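The retry that never forgot

Filed under: arms, faults
October

I lost most of an afternoon to a fault in the folding cell, and part of the next morning to finding out that it had been there since the first week. It is written up here mainly so I can find it again. The short version is that a retry counter and a depth offset lived in two different places, and only one of them was cleared between garments.

The cell is the two-arm one. Both arms are on one rail at the near edge of the table, with a wrist camera on each and one camera looking down from the front. The task is clothes from a pile to the middle of the table, laid flat, folded, moved to a stack. The grasp code is mine. The sequencer above it is Lindudham, which Chutima Prasertsri maintains and which I had last touched in the spring.

A grasp on cloth is a guess followed by a check. The fingers go down to the height where the cloth ought to be, close, lift a little, and then the code looks at how far apart the fingers ended up. If they are closed all the way, there is nothing between them and the grasp has failed. If they are held apart by something, it has worked. This is adequate for a sweatshirt.

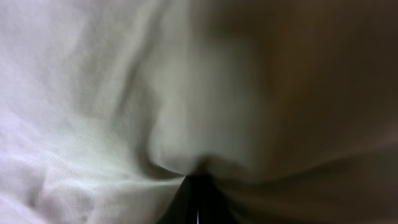
It is much less adequate for one layer of something thin, because one layer of thin cotton holds the fingers apart by less than the backlash in the finger drive. The check says empty. The arm opens, goes back down, and tries again slightly lower, on the theory that it missed by being too high. The step is small and the theory is usually right. I allowed six attempts before giving up on the spot and picking another.

What I had not allowed for was giving up on the spot and keeping the depth. The attempt counter belonged to the grasp and went back to zero each time. The depth offset belonged to the arm object, and the arm object was created once, at startup. Every failed attempt on any garment pushed the offset down, and a successful grasp left it where it was. With thick clothes it barely moved over a session. With a run of thin ones it walked steadily downward until the commanded fingertip position was 5 mm below the tabletop.

At that point the arm is trying to put its fingers through the wood. The position controller does what position controllers do and asks for more current. The elbow joint carries most of it. The left arm sat in this state, pushing, and the only outward sign was a change in the pitch of the motor, which I noticed and put down to the cable rubbing. 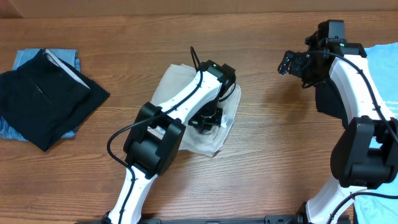

5 min read

Then the supply tripped. I had both arms on one Dutmont supply, sized for normal running, and one arm stalled with the other one moving was enough to exceed it. When the supply goes, the joints go limp. They have no brakes. The left arm was already down and had nowhere to fall. The right arm was raised, and it came down across the table with its full weight behind the wrist.

Chutima had just taken her hand out from under it. She had been straightening a shirt on that side while the left arm was busy, which our own rules permitted at the time, on the grounds that the right arm was holding still. It was holding still. A raised arm that is holding still is being held up by current, and I had written the rule without thinking about what happens when there isn't any.

No injury. A chipped edge on one finger pad and a dent in my opinion of that rule.

Finding the cause was slower than it should have been, for two reasons. First, the log stored the commanded position relative to the offset, so every grasp looked as though it had gone to the correct height. Second, the stall detection existed. It was in the code, with a comment. It needed the current to stay over the limit for 300 ms without interruption, and the readings came over the bus with an occasional dropped sample, which the driver reported as zero. Each zero restarted the timer. The detector had never fired in its life.

I replayed the session with absolute heights. The offset had grown through 46 failed attempts without a single reset. Plotted, it is a staircase going down, and it would have taken me a minute to spot if I had ever plotted it.

I sent the plot out to the people who share the grasp code, along with the change I proposed, which at that stage was only the reset and the repaired timer.
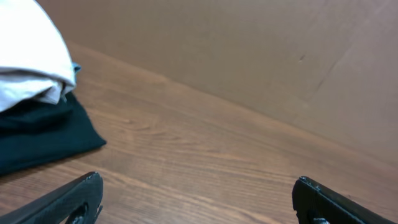 Lamduan Sukprasert replied that the reset was fine but that I was fixing the reason for this trip and leaving the next one in place. Any fault on either arm would still drop both, she wrote, and the supply would trip again one day for something that had nothing to do with cloth. She wanted the supplies separated and the rule about hands rewritten before anyone ran the cell again, and she asked whether the other arm had been told anything at all when the first one stalled.

It had not. The answer to her question was embarrassing enough that I did the rest of the list the same day:

The depth offset is now a local variable inside the grasp. It cannot outlive the garment.

There is a hard floor on fingertip height, measured from the table at startup, and it is applied after every other correction – including the ones I have not written yet.

A dropped current sample repeats the previous value and raises a count. If the count climbs, the arm stops.

A stall on either arm sends both to a low rest pose, under power, and then waits for a person.

Each arm has its own supply. The new one is from Drerolel and is louder than I would like.

No hands over the table with either arm raised, whatever the arm is doing. The sign Intarasuk printed for the door says the same thing in larger letters.

Of these, the floor is the one I would keep if I could keep only one. It knows nothing about cloth, and it would have stopped this fault in the first week regardless of what the retry logic believed. 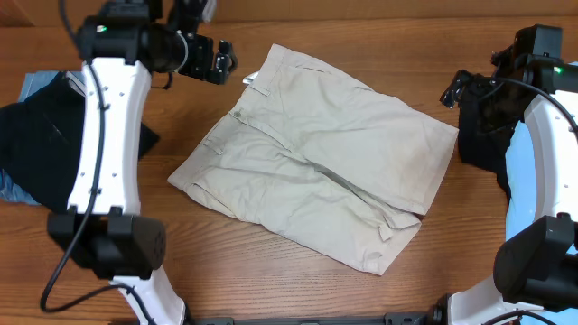

The thin-cloth check is still weak, and the floor does nothing for that. Finger gap alone will go on calling a real grasp empty whenever there is a single layer between the pads, so I have been looking at where on a garment the gap can be trusted. The beige shorts are a useful test piece for this. Along the waistband, with its belt loops and the button at the closure, there is enough stitched material to hold the fingers open by a margin I can measure. Where the pocket flap folds up over the leg it is thick again. The plain panel in between is where the check goes wrong. For now the grasp planner gets a preference for seams and edges, and a result of empty from the middle of a panel is treated as unknown: the arm lifts, and the front camera decides whether the cloth came with it.

It costs time on every pick and I don't like it much. Chutima would prefer to watch motor current during closing, which should show a soft rise for cloth and a sharp one for bare pads. I have not tried it. The samples need to stop dropping first, and that means opening up the bus driver again, so the cell is running slowly with the camera check until I get to it.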